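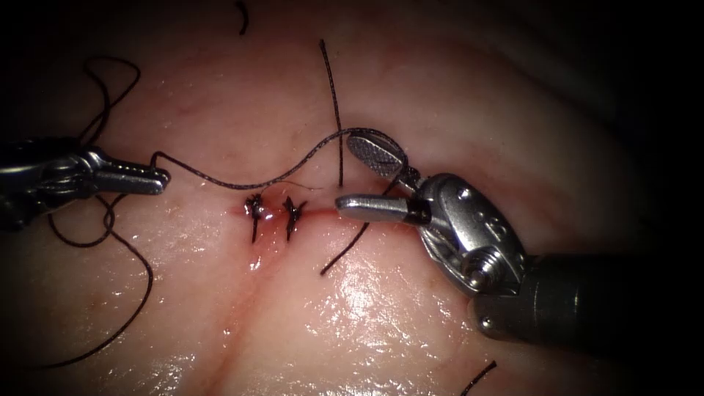

Week 5 – Running a social netball league

Welcome back! Last week Seema Tripathi took us through club budgets, and now we get to the fun part: building a draw. Our case is the Villen Mixed League, with 12 teams and one round robin before finals. Every team meets every other team once, so each plays 11 games.
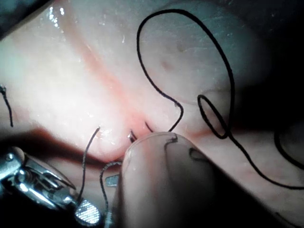 Fix one team in place and rotate the rest – it's a lovely trick and it works on paper. Try it with your own sport too!

Court hire for the season is $1,575, plus $300 for umpires. Work out the fee per team and bring your draw to Graciela Leiva's tutorial.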